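An afternoon at the Nenach open day

I have been walking past the Nenach building on my way to the bus for years, and I always assumed it was offices. So when a friend told me they open the doors on a Tuesday in April and let people wander round the knitwear and clothing-care workshops, I put my name down the same evening. I'm so glad I did!

You come in through a side door next to the bike racks and sign a sheet, and then you're handed a paper map with the rooms marked in felt pen. I ignored mine and followed the smell of steam. The first stop was the repair bench, where Juniper Tillman was showing people how to pick up a dropped stitch in a jumper elbow using a latch hook and a lot of patience. She let me have a go. I made a complete mess of it, she pulled it back and I had another go, and the second time it held (just). I could have stayed there until closing.

Next door is the yarn store, which they call the Safavi room after the people who had the building before. There are 563 shade cards in there, all in drawers, and you're allowed to take them out and hold them up to the window. I spent far too long in the yellows. There's a whole drawer between white and custard, and once you have seen them side by side you can't call anything "cream" again without wondering which one you mean.

After that it was upstairs for the folding and sorting session, the bit I had been most curious about. I know how that sounds. But I do a lot of laundry, I have never once been taught how to do any of it, and I wanted to see what people who think about it all day would say. We were a group of 11, shoes squeaking on the tiles, and the subject was soft knits: sweatshirts, joggers, anything with a ribbed edge.

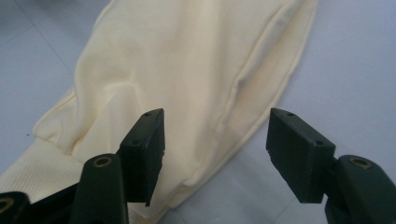
Pale cream knit on the tiles, with the ribbed band at the lower left.

I loved this colour, somewhere near butter, and it shows every fold. Demetrius Kasprzak took the session and his starting point was that you should look for the seams before you do anything else. A bunched-up garment is confusing, but a seam always leads somewhere, and if you follow it with your fingers you'll get to a cuff or a hem or a shoulder sooner or later. He had us try it with our eyes shut on a pile of old things from the Trorkodo swap shop. I found a pocket and was very pleased with myself until I learned it was a neck hole.

Ribbing got a good ten minutes to itself. The fine ridges let the band stretch and spring back, and the smooth body cloth is usually a touch wider than the band it's sewn to, so you get that slight puckering at the join. I had always thought that was my bad washing! Apparently you should leave it alone and never iron it flat. Dry it lying down if you have the space, and don't hang it by the cuffs.
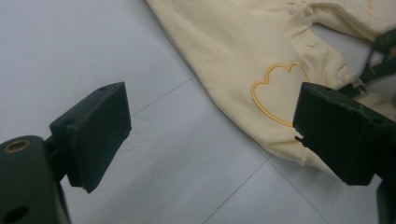
Cream cloth with the long leg section laid out on the diagonal.

Legs are harder than sleeves, or I think so anyway. They are long, they twist, and the gathered end wants to curl under whatever you do. The method we were shown is to get one leg lying in the direction it wants to go, smooth it from the top down with the flat of your hand, then bring the other one across to meet it. Don't chase the little wrinkles. Fold at the knee, fold again, done. A lady beside me got it on her first try and went on to do everybody else's.

There was a question about bobbling, and the answer was to wash inside out and skip the softener. Someone asked about yellowing too, and that turned into quite a lively argument about sunlight which I don't think was settled.

Tea was in the Tirnarel café on the ground floor. It was £3 for a pot and a slice of something, and the ginger cake is the one to have. I sat with two people from the folding group and we compared sock drawers.

Getting there is easy enough: the 27 bus stops across the road, and there is a ramp at the side entrance. The yarn store gets busy after lunch, so do that early if you go next time. I've already signed up for the darning evening.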